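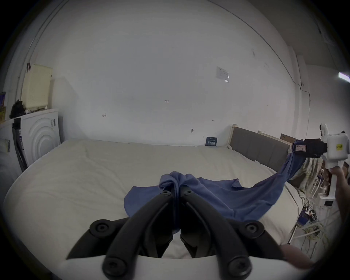

*The blue cloth on our bed, with the grey headboard behind.*

Sunday, August 2, 2026

I have been living in Ombridge since June and the bedroom is still the room I like most. The kitchen is small and the bathroom has a window which does not close, but the bed is good. Today I want to write a little about it, and about the blue cloth.

The headboard I bought second-hand from a man in Stutville. It is grey and padded, with a pale wooden frame, and I paid 34 for it. Kobe Verbruggen helped me to carry it up the stairs. We had to turn it two times on the landing and there is now a mark on the wall that I must paint before the landlord comes.

The brown board that leans on the wall should become a shelf. I measured it at 108 centimetres, and the place where I want it is a bit shorter, so it must be cut. My neighbour has a saw. I have asked him already, and now I wait.

For the bedding I stayed with off-white. My sister Wulan says it is a colour for hotels, but I sleep better in a room that is calm. I wash it on Saturday morning, if there is sun, and hang it on the line behind the house. In Dustitz, where I lived before, there was no line and everything had to dry over the doors.

The blue cloth is another matter. It is thin and a little shiny, and it does not want to stay folded. When I fold it alone, one corner always slides away and I start again. My mother taught us to do it with two people, one at each end. You pull it straight, you walk to each other, you give over the corners. After that it goes flat on the mattress for the last fold, and you press with the hand from the middle to the outside.

I tried also to roll it like a towel. It takes less place in the drawer, but it comes out with many small lines and I don't like to iron.

Next week I want to look for a lamp for beside the bed. If somebody knows a good shop between here and Stutville, please write it in the comments.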